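In defense of the slow train (and the bad sandwich that comes with it)

02/02/2018

I have a friend who plans her vacations backward. She picks the beach, then the hotel, then the restaurant for the first night, and only then does she look at how to get there, and by that point she's so annoyed that the place is far away that she'll pay nearly anything to make the distance disappear. I used to do the same. I don't anymore, and I'd like to talk you out of it too.

Last December I had to get from my sister's place to the coast and I had two days to do it in. The flight took an hour and change. The train took most of a day, with a change at Inport, which is a junction town I'd only ever seen on departure boards. I took the train mostly because I was mad at the airline (they wanted extra for a bag the size of a bread box), so don't think I'm claiming any great wisdom here.

But what a day! I had a window seat and a thick paperback, 678 pages, and I read maybe forty of them because I kept looking up. There was a long flat stretch with frost on it, then a river that stayed with us for ages, going from one side of the track to the other as if it couldn't make up its mind. The man across from me ate an entire roast chicken. I bought a cheese sandwich from the cart and it was terrible, dry at the corners and somehow damp in the middle, and I can still taste it, and I remember it more fondly than any airport meal I've had in years.

At Inport I had two hours to kill. I went across the square to a bakery called Van Beek and had coffee and something with almonds in it, and the woman at the counter drew me a map to the old lock on the canal. I'd never have gone to Inport on purpose. I'm not going to pretend it's a lost jewel either, it's a town with a square and a canal and a lot of parked bikes. But I've been there now. I know what the air smells like (malt, there's a brewery). When you fly over a place you get nothing, you don't even get to dislike it.

Now, I know what people say, because they say it to me at dinner. They've only got so much time off, and a day on a train is a day not spent at the beach. Fair enough. If you've got four days and small kids, please take the plane and have a lovely time. And the slow way isn't always cheap. I priced out the whole trip to Prellov for this spring, all the way by rail with a night in a sleeper, and the total came to $1,347 for two of us, which made me put the kettle on and sit down for a bit. Flying would have been less. I think that's wrong, and I wish somebody would fix it, but I can't tell you it isn't so.

What I don't buy is the idea that the travel part is dead time. We've let it get that way. We put up with the lines and the trays and the tiny seats because we've decided beforehand that those hours don't count, and then we're surprised when we arrive in a foul mood and need a whole day by the pool to get over it. My friend lost the first day in Lellix to exactly that. She slept through it with the curtains shut! I'd put that day on the bill along with the ticket.

So here's my modest pitch. Next time, on just one leg, go the slow way. Make it the trip home if you like, when you've got nothing booked at the other end. Bring a better sandwich than mine. Get off where you change, even if it's only for coffee, and walk as far as you dare before the next departure. I've booked the sleeper to Prellov, by the way. My husband thinks I've lost my mind, but he's already asked for the bottom bunk.
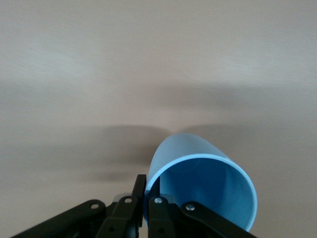
How long a layover should I leave if I want to see something of the town where I change trains?

Two hours is a good amount if the station is close to the center. It's enough for a coffee and a proper walk, with time to get back to the platform without running.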